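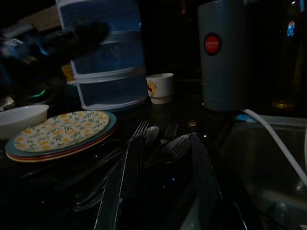 Figure 1. Stacked plates in low light, floral plate on top.

4.2 How many proofs is too many?

I went into this part of the study pretty sure I knew the answer, because I shot senior portraits for years and always sent families everything I liked. More pictures, happier parents, right? Well, the gallery logs from Onska made me rethink that a little.

We had 321 portrait sessions to work with, from 14 studios, and all of them delivered proofs through the same kind of online gallery. What I wanted to know was simple enough: when a family opens a gallery, how long do they take to settle on their favorites, and does the size of the gallery slow them down? I split the sessions into small galleries (43 proofs or fewer) and large ones (everything above that), and then I looked at the time between the first visit and the final order. The biggest gallery in the set had 771 proofs, by the way, and I left it in. Somebody really did deliver that!

Families with small galleries ordered sooner, and they went back to change their picks less often. Families with large galleries kept coming back, adding hearts and then taking them off again. I can't say from the logs whether they were having fun or pulling their hair out - a click looks the same either way. The gap also shrank a lot in the two studios that sort their proofs by outfit and location before sending them (the Godoy studio does this for every session), so size may be only part of the story. 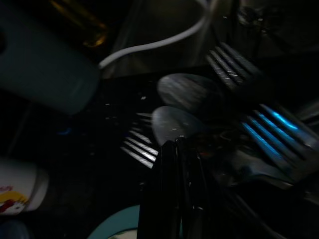
One photographer who read the May draft told me I was being unfair to large galleries, and that grandparents will often buy the picture everyone else skipped. Cut that one early and the sale is gone, and so is a print somebody would have loved. I think that's a good point, and our data can't settle it, as Onska records the account that placed the order and says nothing on who was looking over whose shoulder. In Section 5 I come back to this with the Clustano survey, where we asked families directly who got a vote.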